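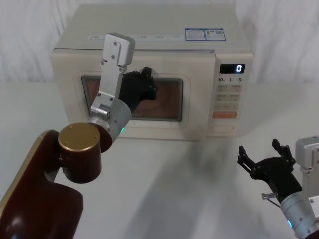
The Case for the Unauditioned Choir

Each spring the board of the Obura Choral Association receives a proposal to introduce auditions. The wording changes from year to year and the proposers are always people of good faith, usually our strongest singers, who have sat through one too many rehearsals in which the altos were taught a line they had been taught the week before. The proposal came again this year. It was declined again, by a narrower margin than before, and I have been asked to set out in writing why I voted with the majority.

I should state my interest. I joined Obura as a second soprano who could not read music. I had been turned away by another choir in the same city, politely and within four minutes, and would not have tried a third. I have since sung in most of our major programs and have served as the association's secretary. My view is coloured by that history, and readers may discount it as they see fit.

The argument for auditions rests on quality, and it deserves a direct reply. An auditioned choir will, on average, learn faster and tune better. Its conductor can plan a season knowing that the divisi will be covered. When we performed with the Hustico Singers in December, the difference between the two ensembles was plain to anyone seated in the hall. Hustico held its pitch through eleven pages of unaccompanied Latin. We sank by nearly a semitone in the second half of a carol that most of us have known since childhood.

I do not dispute any of this. I dispute the assumption that a community choir exists chiefly to be heard. Obura has 91 members on its roll, and on an ordinary rehearsal night 70 of them attend. Our last spring concert drew an audience only a little larger than the choir itself, and a good part of that audience was related to someone on the risers. If the purpose of the organization were the delivery of polished performances to the public, it would be fair to call it inefficient. Its larger work is done in the rehearsal hall, over two hours a week, with the people who come.

Our conductor, Nadège Delorme, put the matter to the board in more practical terms. She has directed both kinds of choir and does not regard one as the junior form of the other. In her account, an audition tells a director what a person can do alone, while nervous, in an unfamiliar room. It is a poor guide to whether that person will listen to the singer beside them, mark a breath and remember it, or come back after a bad night. She noted that two of our present section leaders would not have passed the test set out in the proposal. She did not name them, and the board was wise enough not to ask.

There is also the question of what is taught. A choir that selects for reading ability has little reason to teach reading. Obura runs a sight-singing class for 6 weeks at the start of each season, open to anyone on the roll, and it has become the part of our program that I would defend before any concert. The class exists only because we admit people who need it. Several of those who have passed through it have gone on to audition for Hustico and been accepted, a fact that the supporters of auditions might weigh when they speak of the wider choral community and who supplies it.

Sun-ja Sun, who sings tenor and who drafted this year's proposal, raised a point that I found harder to answer. She observed that an open door carries a cost, and that the cost is borne by the members who prepare. They arrive with their notes learned and spend half the evening waiting. Over time some of them leave, and their departure is seldom recorded as a loss because they leave courteously. I believe she is right, and I believe the board has been slow to say so.

The remedy, in my view, lies in the expectations we place on members once they have joined. We have been generous with admission and then vague about everything after it. A member who misses half the rehearsals before a concert sings in it all the same. Practice tracks are prepared for every part and there is no requirement that anyone use them. The Pandero Chorale, also unauditioned, asks its singers to attend a set share of rehearsals and to sing one passage in a small group, two or three to a part, before each program. Anyone who struggles is given help and a second attempt. I am told that very few are ever stood down — and that the quality of preparation rose within a season.

I would support a measure of that kind at Obura. I would also support a smaller chamber group, drawn from within the membership by audition, for those who want harder repertoire and have the time for it. The library already holds 67 sets of music, a fair number of them bought in more ambitious years and not opened since. A chamber group could put the best of them to use without closing the main choir to a single person.

What I cannot support is a test at the door. The people it would exclude are not present when we vote on it. They have no seat at the annual meeting and no standing to object, and most will never learn that the question was put. I was one of them, and I ask members to bear them in mind when the proposal returns next spring, as I expect it will.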